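致:Sosby 基金会 项目管理处
抄送:Kelly Oakley
事由:Lultmont 社区中文夜校项目,五月进展报告

各位好:

这份报告说明夜校项目从上次报告以后的情况。中文不是我的母语,去年开始基金会要求报告用中文提交,方便两边的老师一起看,所以如果有的句子不自然,请原谅。数字部分我和 Gemma Treloar 核对过两遍。

一、学员情况

本期登记的学员一共 70 人,分在四个班:入门班两个,初级班一个,阅读班一个。入门班的报名比我们预计的多,第二个入门班是开课以后才加的,教师由 Declan Hulme 担任。他原来只负责阅读班,现在每周要多上两个晚上的课。我和他谈过,他可以坚持到本期结束,但是下一期我们需要再找一位老师。

到目前为止有 9 位学员退出。我给每一位都写了邮件,问退出的原因。五位回答说工作的时间改变了,两位搬家了,还有两位没有回复。没有人说是因为课程太难,不过我想有的人可能不好意思这样说。

出勤最好的是阅读班,最不好的是入门二班。入门二班的上课时间是晚上八点,比较晚,有孩子的学员常常迟到。下一期我建议改成六点半。

二、教学内容

入门班已经学完教材的前六课。学员对声调的部分觉得最困难,特别是第三声和第三声连在一起的时候。Gemma 做了一套练习卡片,每张卡片上只有两个词,学员两个人一组,一个读,一个听写。这个办法比跟着录音读的效果好一些,至少课堂上愿意开口的人多了。

汉字的部分我们做了一个调整。原来的计划是每课要求会写十五个字,实际上大部分学员做不到,作业也交得越来越少。从第四课开始,我们把要求改为会认十五个字,会写六个字。改了以后,交作业的人数回到了开课时的水平。这个调整和申请书里写的目标不一样,请基金会确认是否同意。

阅读班本期读了三篇短文和一篇较长的故事。长的故事是 Declan 自己改写的,他把生词控制在每页八个以内。学员很喜欢,有人问可不可以带回家给家人看。我们正在整理,打算印成小册子。

三、教材和图书

我们向 Domínguez 书店订购的分级读物分两批到货。第一批没有问题。第二批里有一箱是繁体字版,和订单不符,书店同意更换,运费由他们负担。更换的书还没有收到。

借阅的情况:本期借出的次数是 579 次,包括续借。借得最多的是第一级的侦探故事,几乎没有人借的是语法参考书。我们打算以后少买参考书,多买故事书。Colin Greenwood 每周整理一次书架,也负责提醒超过时间没有还的学员。

四、经费

本期支出在预算以内,有两项需要说明。

第一,复印费超过了计划。原因是入门二班是后来增加的,教材不够,我们先复印了前三课的练习页。教材到了以后复印就减少了。

第二,原来留给校外参观的 815 镑没有使用。原计划是去看一个书法展览,可是展览的日期和我们的期中测验在同一个星期,两边都不能改。我希望把这笔钱转到下一期,用在小册子的印刷和一次书法工作坊。Ryan Pickering 已经看过这个想法,他没有反对意见,但是他说必须得到基金会的书面同意。

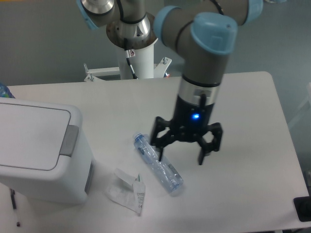

五、期中测验

测验分为听力、认读和口语三个部分,没有书写。四个班都参加了。认读的成绩比较整齐,口语的差别很大。有几位学员平时作业做得很好,口试的时候却非常紧张,一句话说了一半就停下来。监考老师认为一对一的形式给他们的压力太大。期末的口试我们准备改成三个人一组的对话,每人抽一张题目卡,准备五分钟以后开始。

听力部分有一道题录音的音量太小,后排的学员听不清楚。这道题我们没有计分,录音已经重新做了。

六、目前的困难

教师人数不够,这一点前面已经写过。我们在 Rorier 语言中心的公告栏贴了招聘通知,有两个人联系我们,其中一位有教成人的经验,但是只能上一个晚上的课。我们准备请她先来试讲。

另外,学员的水平差别越来越大。入门一班里有三位学员以前学过一点中文,他们觉得进度太慢,而同班的其他人觉得刚好。Gemma 现在给他们另外准备阅读材料,但这样她的备课时间增加了很多,长期下去不太合适。下一期报名的时候,我们想加一个十分钟的分班面谈。

七、下一步的工作

完成期末测验的题目,先由 Declan 写初稿,再由 Gemma 检查。
收到更换的读物以后登记上架。
小册子的稿子请两位母语老师校对,然后询价。
确定下一期的时间表,入门二班改为六点半开始。
安排新老师的试讲。

请基金会在下一期报名开始以前回复两件事:汉字书写要求的调整,还有参观经费的转用。如果需要出勤表或者收据的复印件,请告诉 Kelly,她那里有全部的资料。

谢谢各位一直以来的支持。

Lultmont 社区中文夜校 项目协调人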